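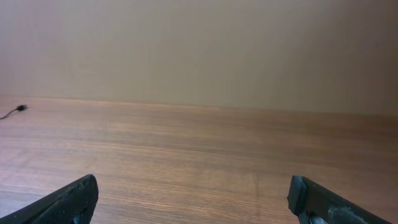
Page last changed: Wednesday, February 26, 2020

Workshop notebook, back bench: table top and cables

I write this down the same evening, before I forget which cable went to which box.

The plan for today was small. I wanted to have the long table at the wall free for the Dukport work, and the cables that were living on it should be sorted, coiled and put away. I thought it would take one hour. It took the whole afternoon and it is still not completely finished.

Starting point. On the table were the Avmont power supply, two boards from the old Lolby lamp, a tray of screws and all the black cables from three earlier projects. I moved the supply and the boards to the shelf. The tray went into the drawer under the vice (second from the top, the label is wrong, please do not trust it). The cables I left for the end.

Wiping. First a dry cloth, then a damp cloth with very little soap, always along the grain, which on this table runs the long way, the same direction as the wall. I dried it directly with a towel. With the lamp on, the top has a soft shine and it is difficult to see from a low angle if there is still soap on it. It is better to go to the window side and look from there, or simply to feel with the hand.

The mark. There is a small reddish-brown mark in the top. I cannot say if it is a stain or if it belongs to the wood. I tried the damp cloth and after that a soft eraser, and I felt nothing with the fingernail. I will not use anything stronger. If somebody remembers a spill in this place, please write it under this entry with the date. Until then I leave it in peace.

The wall behind I did not touch. It is plain and has nothing fixed to it, and I would like it to stay so until we decide about the cable hooks (see the end). 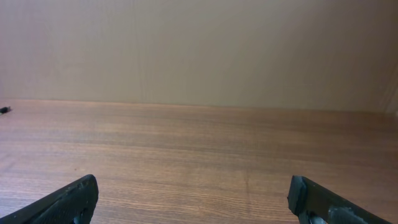 Sorting the cables

I put all of them together on the table in one heap, which was a mistake. I should have taken them from the box one by one. When they are all black and all almost the same thickness, you follow one with the finger, you come to a crossing, and after the crossing you are on a different one.

What worked better:
Find a plug first, and start from the plug. The USB ones are easy because of the metal end.
Do not pull. Lift the loop, make it wider, and let the plug go back through it.
If a coil is already tight and in order inside the heap, leave it as it is and take the loose ones away from around it.
When one is free, carry it to the other table immediately. Do not lay it down beside the heap, it goes back in by itself.

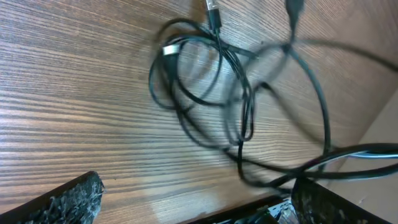 The heap on the bench, with a USB plug at the top.

The labels are the weak point. In the Valcárcel box we used paper flags with a number, and half of the flags have fallen off. I found number 139 alone at the bottom of the box with no cable near it. In the list, 139 is "USB, long, for the logger", but there are several which could be this one. I tested them with the logger and two are good, so one of them is now 139 by decision. I wrote it in the list with today's page as reference.

Measured lengths, only for those I needed:
Long one for the Dukport box: 1,107 mm without the plugs. We wanted 600 mm, so it is too long, but I do not want to cut it. It can make one loop behind the box.
Logger cable: not measured, it reaches.

Coiling

I know that everybody here has their own method. Mine is over and under, one turn normal and the next turn turned inwards, so the cable does not collect a twist. Hold it loosely, and let the loop be as big as it wants to be. If the loop is too small the jacket will remember it, and next time it will not lie flat. Where a cable has a bend that does not go out, I pass it slowly through the fingers some times. If the bend is still there I put a piece of yellow tape at this place, and it must be tested before use.

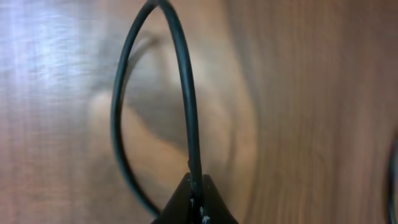

One cable, held up in a single narrow loop.

State at the end of the day

Sorted and coiled: 9, they are in the flat box on the shelf, the newest labels on top.
Not sorted: the rest is in the Valcárcel box, with the lid closed. Please do not put new ones in before I have finished.
Yellow tape: one, a USB.

To do
Ask for cloth labels. Paper is finished for me.
Decide about hooks on the wall or under the table edge. I prefer under the edge, but then the knees are in the way.
Correct the label on the drawer under the vice.
Bring the Avmont supply back when the Dukport box has arrived, and check its fuse before that.

Small correction, added later: the screw tray is in the third drawer, I counted the vice drawer wrongly.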